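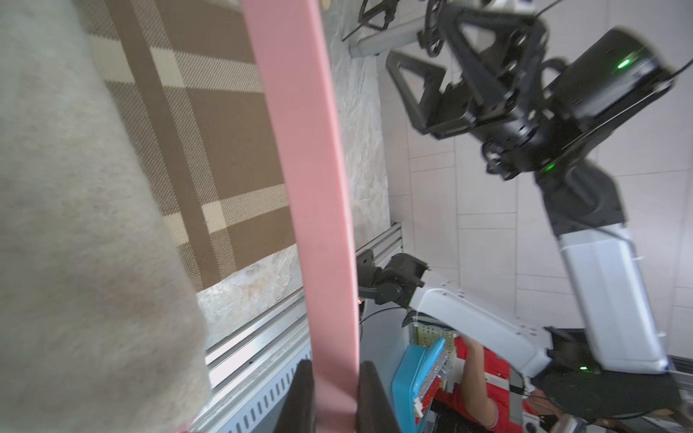 The long way round a wool blanket

Crescencio Marín keeps his blankets in the driest room of the house, a former box room over the kitchen in Putham, and he refolds every one of them in May. The job takes him most of a day. He starts at eight in the morning with the window open and the bed in the next room stripped down to the mattress, so that he has something flat to work on.

He has been mending and storing household textiles for other people for long enough that he no longer keeps a list of customers. They bring him throws, travelling rugs, curtains, cot blankets and the odd scarf that has been in a drawer too long. Some want a hole closed. Most want to know how to put the thing away so that it comes out again in October in one piece.

His first rule is that fleece and wool live apart. A fuzzy fleece throw sheds, and if it spends the summer pressed against a twill rug the fluff works its way into the weave. Getting it out is slow work with a soft brush, always along the line of the twill. He has tried sticky rollers and dislikes them on anything old.

Plaids give him the most to say. A good tartan rug has a grid printed on your eye before you touch it, and people fold along the stripes because the stripes are there. Marín folds off the line, a hand's width to one side, and moves the fold each year. A crease that falls in the same place every summer will wear through in the end, and on a plaid the damage sits right on the narrow pale stripe where everyone can see it. He showed me one, a brown rug from the back of a car, with a split running as straight as a ruler along its middle.

"It was folded in four for 40 years," he said. "Same four."

He folds in three, loosely, and rolls anything that is light enough to roll. Sheets of plain tissue go into the folds of the heavier pieces. The tissue comes from a stationer's and costs very little. He used to buy a special kind from a mail order firm called Suletel, and he says the blankets did not seem to notice when he changed.

Each bundle is then tied. String bites, and elastic perishes and leaves a brown mark, so Marín uses flat ribbon or tape. The wider it is, the better it spreads the pull. He likes a bright colour because he can find the end of it at the back of a dark shelf, and he gives different houses different colours so that nothing goes home to the wrong address. The knot is a single bow, tied on top, slack enough to slide two fingers under.

Glossy ribbon slips, and he puts up with that. A rough tape would hold better, but it catches on fleece and pulls up loops. If a bow comes undone during the summer the bundle relaxes a little on the shelf and no harm is done.

The shelves are slatted pine, bought from a school that was closing. Heavy rugs go at the bottom. Fleeces go at the top, where they can puff up as they please. There is a lavender bag at the end of each shelf, though he does not claim much for lavender. What he trusts against moth is cleaning. Everything is washed or aired before it goes away, and everything is shaken out once halfway through the summer.

For washing wool he uses cool water and the soap flakes sold by Lukulier, whose shop is 2 streets away. Fleece goes through the machine on a short cycle with no softener, and is dried flat over a rack. He never irons it. A plaid rug may be pressed from the wrong side under a damp cloth, if the owner insists.

I asked what he charges for storage and he took a notebook out of the dresser. It is 80 pence a week for a single blanket, with the tissue thrown in. The notebook is the only record he keeps, and its entries are numbered. The last one was 1286, a cot blanket belonging to a family named Liu, who had asked for it to be kept until they had found somewhere bigger to live.

By four in the afternoon the bed next door was covered in rolls and bundles, each waiting for its ribbon. Marín cuts the lengths beforehand and hangs them over the door handle. He had run out of green and was using what remained of the blue, and he sent me down to the kitchen to look for the scissors.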